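Speaker notes: "Loss of grip force feedback during household handling work"
Plornley technical safety meeting, June 10, 2025
Speaker: Radoslava Hájek

Opening

Good morning. Thank you to the organizers for placing this item early in the program. I will speak on the grip fault recorded at our Plarnstead site, the steps taken when it was found, and the changes that are now in force. Please hold questions until the section on open items, as several of them will be answered on the way.

The work concerned is the handling of ordinary household goods with two-finger grippers: picking up, moving and setting down small packaged items on soft and hard surfaces. It is low-force work, and the risk assessment had rated it accordingly. That rating is part of what I wish to discuss.

What happened

During a routine session an operator closed the gripper on a packaged item and released the trigger. The fingers did not open. The control software reported them as open, and the log shows a normal release. The operator used the free hand to pull the item out, and at that point the fingers closed a second time. The result was a pinched fingertip. First aid was given on site and the operator returned to work the same day.

(Pause. State clearly that the injury was minor and that it was reported promptly and correctly.)

The session was stopped. The supervisor isolated the unit, tagged it and kept the item with it. I would like to acknowledge this, as the tag and the retained item saved the investigation a good deal of time.

Soft packaging on bedding is one of the harder cases in our task list. The surface gives way under the fingers, film wrappers slide and fold, and the operator tends to watch the item and pay less attention to the tool. We had trained people for dropped and crushed items. We had not trained them for a gripper that fails to let go.
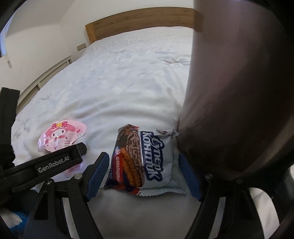
The investigation was carried out with Krajčí, who service the drive units for us. They examined the failed unit and tested it over 800 open and close cycles. The fault appeared in 92 of them. In each case the position sensor held its last reading after the motor had stalled, and the software accepted that reading as true.

Cause

The direct cause was a worn sensor connector. Movement of the cable broke contact for a short time, and the controller filled the gap with the previous value. When contact came back, the controller saw a large error and drove the fingers to correct it. This accounts for the second closing.

There were two contributing causes. First, the inspection sheet asked for a check of the finger pads and the outer cable only. The connector sits under a cover and was not listed. Second, our written procedure told operators to "clear the item" if it stuck. It did not say to cut power first. The operator followed the procedure as written, and no fault is attached to that person.

(If asked about the earlier report: a sticking release was noted on the same unit before this event. It was closed as an adjustment matter. We now consider that decision to have been wrong.)

Measures in force

All units have been withdrawn, inspected and fitted with a clamped connector before return to use. The controller now treats a frozen reading as a fault and removes drive power. It will not restart until the operator has reset it by hand.

The procedure has been rewritten. An item that does not release stays where it is until power is off. Hands remain clear of the fingers until then. Every sticking release is to be entered in the Clastard log, including those that clear without help, and only the site safety lead may close the entry.

Open items

The risk assessment is under review and the new version is due in September. We have still to decide whether low-force tools should carry a separate stop button within reach of the free hand. Operators have asked for one. Krajčí have raised a concern about added weight at the wrist, and a trial is being planned.

We also lack good data on connector wear. Sites with units of the same type are asked to keep any replaced connectors, labeled with the unit number and hours of use, and to send them to Plarnstead.

(Take questions. Printed copies of the revised procedure are on the side table.)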